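How to Wash and Reshape a Wool Sweater by Hand

Last updated September 1, 2019
Written by Na-rae Ra

Scope

The method below covers sweaters, cardigans and scarves in untreated wool or wool blends with at least half wool content. Superwash yarns can be treated the same way but tend to grow in length, so measure them twice. Do not use this method on garments with glued trim, leather patches or a structured lining.

What you need

A basin or sink large enough to hold the garment without folding it tightly
A liquid wool wash with neutral pH
Two bath towels
A tape measure
A flat drying surface, ideally mesh
Rustproof pins (for lace or shaped edges only)

Step 1. Measure before wetting

Lay the garment flat and smooth it without pulling. Record the chest width one inch below the armholes, the body length from shoulder to hem, and the sleeve length from the underarm to the cuff. Write the numbers down. Wet wool can be pushed a surprising distance in either direction, and memory is not a reliable guide to where the hem used to be.

Step 2. Check for dye bleed

Press a damp white cloth against an inside seam for a minute. If color transfers, wash the garment alone in cool water and shorten the soak to six minutes. Repeat the test after rinsing.

Step 3. Fill the basin, then add soap

Use lukewarm water. Add the wool wash while the water is running so that it disperses, then turn off the tap. Running water directly onto the knit causes local felting, especially on raised stitches. Laundry detergent with enzymes should not be used; the enzymes that remove protein stains also attack wool, which is a protein fiber.

Step 4. Soak

Turn the garment inside out and press it under the surface until no more air comes out. Leave it for 24 minutes. Do not rub, twist or swish. Collars and cuffs that need extra attention can be squeezed gently between the palms with a drop of undiluted wash.

Between washes, store knits folded in something that lets air through. Hangers put permanent points in the shoulders, and sealed plastic traps moisture.

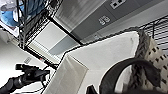
Step 5. Rinse

Lift the garment with both hands underneath it, drain the basin, and refill it with water at the same temperature as the soak. A sudden change in temperature combined with handling is the usual cause of shrinkage. Two rinses are enough for most soaps. If the wash is labeled no-rinse, one is optional.

Step 6. Remove the water

Press the garment against the side of the basin. Spread it on the first towel, roll the towel up from the hem, and kneel on the roll for a few seconds at each point along its length. Repeat with the second towel. A heavy cable sweater weighing 600 grams dry will still feel damp after both towels; a 200 gram scarf will be close to ready.

A washing machine can be used for this step if it has a spin-only program. Put the garment in a mesh bag and choose the lowest speed.

Step 7. Reshape

Lay the garment on the drying surface and adjust it to the measurements from Step 1. Work from the center out. Pat the body to width first, then length, then set the sleeves at a slight angle. Push ribbing together with the fingertips so that it recovers its elasticity. Cables should be pinched along both edges to bring the relief back up.

Step 8. Dry

Keep the garment away from radiators and direct sun. Turn it once when the upper side feels dry. In January, in a heated room, allow a full day for a fine knit and two for a thick one. Fold it only when the seams and underarms are dry.

Troubleshooting

Garment is too long after drying: wet it again, repeat Step 6 more thoroughly, and compress the length by hand.

Garment is stiff: soap residue. Rinse twice more.

Slight felting at the underarms: this cannot be reversed. Trim loose pills with a fabric comb.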